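Home Tips Screen Nights Kitchen Garage About
Search this site... Go
Filed under: Movie Night at Home

Quick ones for film nights, before I forget again.

Popcorn first. Heavy pot, lid cracked a little, 4 tablespoons of kernels per person. Salt it in the pot, not the bowl. If you're doing a long musical make double, the songs make people eat.

Posters. Got an old lobby poster rolled up in a tube? Lay it face down under clean paper, books on the corners, leave it till morning. Don't iron it. I ironed my Clurnura one and the ink lifted.

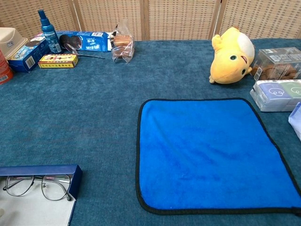

Can you store DVDs in the paper sleeves they sometimes come in? For a month or two, then move them to a hard case, standing up, out of the sun.

Sorting: I have 371 discs and gave up on alphabetical. By director now. Wojciech Ziółkowski swears by composer but he only buys for the soundtracks.

Subtitles too small? Check the player menu before you blame teh TV. Sound too quiet in the talking parts, look for "night mode" or "dialog" and turn it on.

Lights: one lamp behind the screen, low. Phones in the kitchen.

More in January, got a box of old tapes to go thru.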